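Multent Timing Support
Ticket: Laps going missing for the fastest karts only
Product: Multent Race Day, with Brekus track decoder
Site: Larnora Kart Circuit
Opened: July 2023
Status: Closed, fixed

Original report

Hi team! First up, we love this thing. We moved our club timing over at the start of the season and having live laps on the screen in the canteen has been brilliant, the kids crowd around it between heats. But we've got a weird one.

At our last round we ran the short layout, 656 metres, for the first time since the changeover. Everything was perfect in practice. Then in the senior final the leader started dropping laps. Not all of them, just one every so often, and every time it happened the next lap came up at nearly double the normal time. By the flag our screen had the winner in fifth! The hand chart saved us, thank goodness.

Things we've noticed:

The juniors and cadets were spotless all day.
The worst one was the transponder ending in 435, which also happens to be the quickest kart in the club.
The raw log from the Brekus box seems to have a hit for every lap, but we may be reading it wrong.
Restarting Multent between heats made no difference.

We have a big endurance race in October on the same short layout, so we're very keen to get to the bottom of it.

Support reply

Thanks for such a great report, the hand chart in particular is gold. Could you send the raw decoder log for the senior final, and tell us the usual race lap time on the short layout? Please also check the loop cable where it comes up out of the track edge. A tired joint can miss the odd hit, and it's worth ruling out early.

Customer update 1

Log attached. Race pace for the seniors is a whisker under 40 seconds when the track has rubbered in. In the morning it's more like 41 or 42, and the juniors never get near it.

We walked the loop. The joint at the fence end looked tidy, the tape was still sealed, and there was no damage where the cable crosses the kerb. We swapped the lead from the loop to the decoder for our spare anyway and had two karts circulate for a while at a gentle pace. Every lap came through.

We also put a different transponder on the fast kart, and put 435 on a rental. The missing laps followed the kart! The rental ran 435 all afternoon without a hiccup. So it isn't the transponder, which is a relief at what they cost.

Timing computer photos:

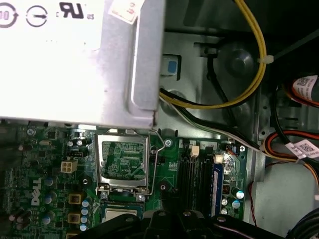
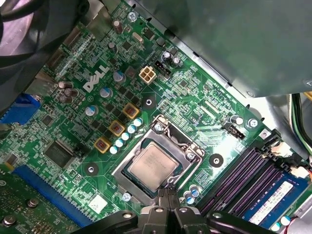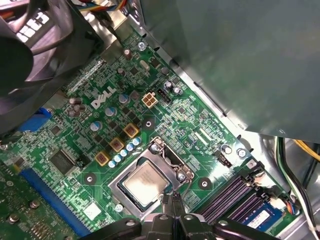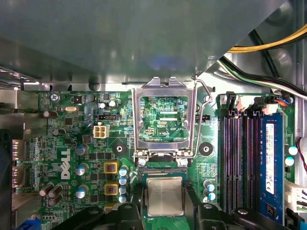

One more thing that might be useful. The passings export from the final stops dead at row 600, right in the middle of a lap. We only spotted it when we tried to match it to the raw log. Is that related?

Support reply

This is a lovely bit of detective work, and the transponder swap cracked it for us. Your raw log has a clean hit for the leader on every single lap, good strength on all of them. The decoder is doing its job and Multent is throwing some of the hits away.

Go to Event, Track Layouts, Short, and look at Minimum Lap Time. We think you'll find it set to 40 seconds. Anything quicker than that gets treated as a double read of the same crossing and ignored, and then the following crossing is measured from the last good one. That's where your double-length laps come from. It also explains the spotless juniors.

Try 25 seconds. That leaves plenty of room for a record lap and still catches somebody parked on the loop.

The export is separate. There's a row limit in the quick export button. Use File, Export, Full Session and you'll get the lot.

Customer update 2

You absolute legends. It was set to 40! We'd copied the settings across from the Zakaria track, where a lap takes well over a minute, and changed the name and the length but never scrolled down far enough to see that box.

We changed it to 25 and reprocessed the senior final from the raw log. Every missing lap came back, the double-length ones disappeared, and the finishing order matched the hand chart all the way down to last place. There were cheers in the timing hut. The reprocess button is a fantastic feature, by the way, we had no idea it was there.

Full Session export works too, no cut-off.

Still to do at our end: check the minimum on the long layout, and run a proper test with the quick karts at full pace before October. Would it be possible to show a warning if hits are being ignored during a race? Even a little yellow dot next to the kart number would do us.

Support reply

So pleased to hear it! We've logged the yellow dot as a feature request and linked it to this ticket, so you'll get an email if it's picked up. In the meantime, Ignored Passings under the View menu will show you the same information live. It's off by default. Have a cracking endurance race, and please send us the results.

Ticket closed by support. Reply to this message to reopen.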